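Tanner's is opening its back room for suppers and I am so ready

Jan 1, 2020 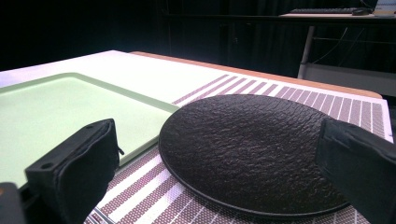 What's happening

Happy New Year, neighbors! I've got good food news to start us off. Tanner, the little lunch counter on Gindine Street (the one with the split pea soup I won't shut up about), is going to start serving supper. They told me over the counter that they've taken over the old Stestemwood shoe store next door, and the wall between the two is already down. I stuck my head in and it smelled like fresh paint and onions, which made me very happy.

Supper will run late, too, and if you've ever tried to eat in Gindine after the library closes you know what a big deal that is. The menu is short for now — pot roast, a bean and squash thing, catfish, and a pie that changes. I had a taste of the squash and went home and thought about it all evening.

The fix-up cost about 4000 dollars, mostly for the floor and a new stove hood. They started saving back in August with the pie raffle. I bought two tickets and won zip, but I did eat a lot of pie!

Parking is the one headache. The lot behind Zivix Hardware is fine to use once the hardware store closes for the day, but please don't block the loading door. The number 101 bus also stops right at the corner, so leave the car home if you can.

No reservations yet. Just show up hungry and say hi if you see me, I'll be the one asking for extra gravy.

Comments

pieandcoffee: Please tell me the soup is staying on at lunch!!

gindine_gal: My mom bought all our school shoes at Stestemwood. Glad somebody's using the place again.

route101rider: Bus gets packed at supper time, just so folks know. Still going though.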